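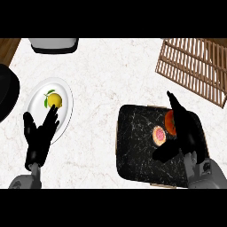 *Cocina simulada vista desde arriba: dos brazos, dos manos de varios dedos, un limón en su plato y un tomate sobre la tabla negra.*

# Quiénes somos

Trometier es un taller de pruebas para manos robóticas, pinzas, cámaras y controladores. Nos dedicamos a compararlos, y nos encanta. Hay quien colecciona relojes; nosotros guardamos registros de agarre, curvas de par y hojas de cálculo con demasiadas pestañas (la de las pinzas paralelas ya necesita su propio índice).

Empezamos con 2 brazos de segunda mano y un banco de trabajo en Staltonside, en un local que antes era una imprenta. Nos llegaban preguntas de laboratorios y de pequeños fabricantes, casi siempre la misma: ¿qué mano me conviene para esto? Los catálogos dan la fuerza máxima y el peso, pero dicen muy poco de cómo se porta una mano con una fruta redonda en el borde de un plato. Nos pusimos a probarlo y seguimos en ello.

## Cómo trabajamos

Cada comparación pasa primero por simulación. Montamos un entorno doméstico, casi siempre una encimera, y dejamos los objetos fijos mientras cambiamos una sola cosa: la mano, el punto de vista de la cámara o el controlador. Repetimos cada tarea 100 veces por configuración. Después llevamos las que prometen al banco real y hacemos 40 repeticiones más, con los mismos objetos y la misma iluminación en todas.

La cocina es nuestro terreno favorito. Tiene superficies lisas, piezas pequeñas, comida que rueda, rejillas con huecos donde un dedo puede engancharse... ¡Y dos brazos compartiendo encimera dan muchísimo juego! Ahí se ve enseguida si un controlador coordina bien o si cada brazo va por su lado. La vista cenital nos gusta para medir trayectorias, aunque los dedos tapan parte del objeto justo en el momento que más interesa, y por eso casi siempre la combinamos con una cámara en la muñeca.

## Plilla

Plilla es nuestro banco de tareas. Lo usamos a diario y lo vamos ampliando según lo que nos piden. Ahora mismo tiene 3 familias:

- **Coger y dejar:** fruta, verdura y piezas pequeñas, sobre plato o sobre tabla.
- **Dos manos:** una sujeta y la otra actúa, o las dos trasladan algo a la vez.
- **Espacio estrecho:** alcanzar un objeto sin tocar lo que tiene al lado.

Los resultados se publican enteros, también cuando una mano carísima queda por detrás de una pinza de dos dedos. Pasa más de lo que parece, sobre todo en la primera familia.

## El equipo y el taller

Somos un grupo pequeño, con gente de mecánica, de visión y de control. La sala grande se llama Hughes y allí está el banco real; la de al lado es para simulación y suele oler a café. Discutimos mucho sobre dónde poner el umbral de deslizamiento, y esa conversación lleva abierta desde mayo.

No fabricamos manos ni cobramos comisión por recomendarlas. Los fabricantes pueden enviarnos una unidad para probarla, y la devolvemos con todos los datos, incluidos los ensayos fallidos.

## Ven a vernos

Si tienes una pinza a medio terminar, un controlador que quieres medir o una tarea doméstica que se te resiste, escríbenos con una descripción corta y las cotas de la brida. Las visitas a Staltonside son por la tarde, a partir de las cuatro, y se puede traer objeto propio para la prueba.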